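Skascombe Boards > Shop Talk > Machines and Automation
Thread: can a machine do any real chores yet or are we still waiting
Started February 2018

nayeli_q
My brother in law swears that in a couple years a robot will fold the towels at his motel and strip the beds too. I run the alterations counter at Restrepo and the owner is asking me the same kind of thing. Can it hem. Can it sew a button. I say no way, not soon. Thread is the worst stuff on earth to hand to a machine. It's never in the same place twice.

Anybody here seen one do actual fiddly work with soft things? Not car doors. Soft things.

kwame.osei
Depends what you call a machine doing it. Surgical arms have been putting stitches in for years. There's a person driving though, so does it count?

Look at what that kind of gear can manage with thread

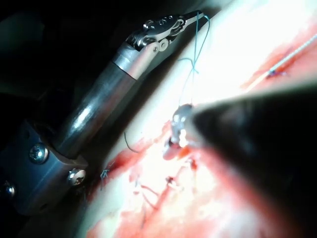

so the fingers part is pretty much solved, if you ask me. Tiny jaws, tiny pins in the wrist, can hold a strand and a needle fine. What's missing is the brain. Give it ten years and your hems are done.

nayeli_q
Ten years lol. Kwame you said that about the dishwasher that loads itself.

Nice row of knots, I'll give you that. But a hem is a yard and a half of slippery lining that wants to go on the floor.

Hedvig L
Disagree with "fingers are solved". I fix packing lines for a living and fingers are never solved. We had a Semereck pick arm on trial in October, rated for 400 picks an hour. Boxes, great. Bags with a bit of air in them, terrible. It did 215 on a good hour and somebody had to stand there and un-jam it. Same somebody who used to pack the bags.

And that was bags. Thread is way worse. A box stays a box when you let go of it.

kwame.osei
215 bags an hour is still 215 bags you didn't lift

Hedvig L
I lifted plenty of them. Off the floor.

zoila_y
Can we split this up, people are talking about three different things. My own list, from cleaning houses and before that nine years in a laundry:

1. Flat floors. Fine already. My Nunby vacuum does the hall and kitchen and gets stuck on the bath mat every single time. I pick up the mat first. OK so I do part of the chore, but I'll take it.

2. Stuff that has loops in it. Cords, laces, bra straps, phone chargers. No. You grab one end and the rest goes where it wants, and a loop that's standing up now is lying down a second later. Untangling the drawer under the TV is my test. When a machine can do that drawer I will beleive in it.
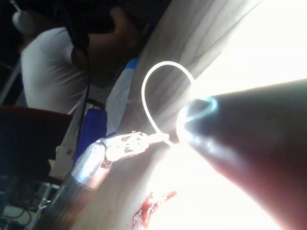
3. Wiping. Closer than people think on a bare counter. Not when there's a toaster and a fruit bowl and mail on it.

4. Beds. Fitted sheet, forget it. I can't explain to a person how to do the fourth corner.

5. Picking up after kids. No. It has to know what is trash and what is a drawing of a horse.

giuliana_huanca
Zoila #5 yes!! mine would sue

Question for Hedvig, what did the arm cost? My boss at the upholstery shop got a quote and won't tell us

Hedvig L
Lease was 2000 a month plus the service visits. Plus a new guard rail which we paid for. Sent it back. To be fair the second line kept a diferent one for the cartons and it's good, runs all night, no complaints from me.

kwame.osei
See. So it works.

Hedvig L
On cartons!

giuliana_huanca
OK here is where I land on the sewing. Piping a cushion by hand, the hard bit is keeping the thread out of its own way. You pull through, it makes a little loop, the loop catches on something, now you've got a knot you didn't ask for. My hands feel that happening before I see it. I don't know how you'd do it by looking only. And when things get messy you can't see much anyway, glare off the vinyl, glue, your other hand blocking half of it
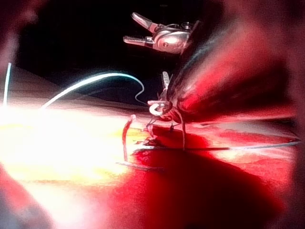

plus you need one hand doing nothing for a while. Just hanging there open, ready. Took me a year to learn that. New people always want both hands busy and they end up sewing the cover to their sleeve.

So I'd say machine could do a stitch. One stitch, set up nice, somebody at the controls. A sofa, no.

nayeli_q
This is what I'm going to tell my boss. One stitch yes, sofa no.

kwame.osei
Somebody said the same about buttonholes and your shop has a buttonhole machine, Nayeli. I've seen it.

nayeli_q
It does have one. I still have to put the cloth in, line it up, and take it out. And cut the hole. It's good at the zigzag. Counter says 1248 buttonholes and I was standing there for every one of them.

zoila_y
that's my bath mat

kwame.osei
Fine – but you'd never go back to doing them by hand

nayeli_q
No I would not. Ok that's a fair point. Still not getting a hemming robot.

giuliana_huanca
Hedvig do you remember if the quote had training in it or was that extra? He's being weird about it

Hedvig L
Extra. Two days. PM me, I'll dig out the paperwork when I'm off shift.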